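Zeren Thesaurus Alignment Set

Version 8. Maintained by Worketeck.

Summary

The set contains paired entries from two library subject thesauri, Avex and Farahani. Each pair links a term in one vocabulary to its nearest match in the other. It is meant for testing record linkage and catalog merging tools.

Contents

pairs.tsv: the aligned terms, one pair per line
rejected.tsv: candidate pairs reviewed and turned down
scope_notes.tsv: usage notes keyed by term ID
classes.txt: the 36 top-level subject classes

Format

All files are UTF-8 with Unix line endings. Fields are tab-separated and never quoted. Term labels are capped at 64 characters; longer labels were shortened at the last full word, and the full form is kept in scope_notes.tsv. Empty fields mean the source had no value.

Match types

exact: the terms cover the same subject
broad: the Farahani term is wider
narrow: the Farahani term is tighter
related: the subjects overlap and neither contains the other

Known issues

Music and law were aligned before the match types were settled, and "related" is overused in both. In 31 pairs the Avex term has since been retired. They remain in the file with the status flag set to R. Geographic names follow the spelling of the source vocabulary and were not normalized.

Changes

The February update fixed duplicate IDs in rejected.tsv and removed trailing spaces from labels. Scripts that matched on the old labels need to strip whitespace on their side. Term IDs did not change.
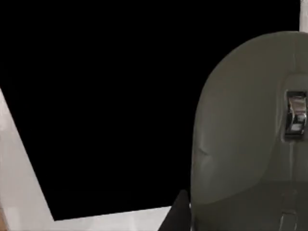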